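Cancelling the landline

I have finally given up the landline. The number had been in the family since before I was born, first at my parents' house in Sutcliffe and then here, because my mother had it moved when she came to live with us. She learned it by heart and so did everyone she knew. The bill for January came to 89 pounds for the quarter, and in that time we made 2 calls on it, both to find a mobile that had gone down the back of the sofa.

The phone company is called Usent. I rang them on a Saturday morning, which was a mistake. The recorded voice said I was number 103 in the queue, and then played the same piece of piano music until I knew where the join was. When I got through, the man was polite and wanted to know if I would stay for a lower price. I said I wouldn't. He asked if there was a burglar alarm or a care button on the line, and I had to go and check, because there had been one when Mum was alive. It was unplugged years ago.

He also asked if I wanted to keep the number. You can move it to an internet service and have it ring on your mobile. I thought about this for longer than I expected to. The only people who still use it are my aunt, the dentist and a firm called Kinilance that sells loft insulation and has been told to stop.

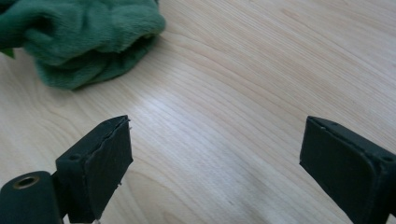

Do you lose the number for good if you don't move it?

In my case there was a short period when I could have asked for it back, and after that it could be given to somebody else. Ask your own company before you agree to anything, and get the date in writing.

I let it go. I rang my aunt first and read her my mobile number three times while she wrote it in her book. She wanted to know what would happen if the mobile was switched off. I said she could leave a message, and she said she didn't leave messages.

Brahim Hajji, who lives two doors down, has kept his. His brother is in Tirnimden and rings every week, and neither of them likes the delay you get on video calls. He buys a card with 1000 minutes on it and says it lasts him well into the spring. If I had a brother who rang every week I would probably have kept mine too.

The line went off a few days later at some point in the afternoon. I only noticed in the evening when I picked up the handset to dust under it and there was no tone. The socket is still on the wall in the hall and I'm told it can stay there.

The phone itself has gone in the cupboard with the old chargers. I still need to tell the dentist.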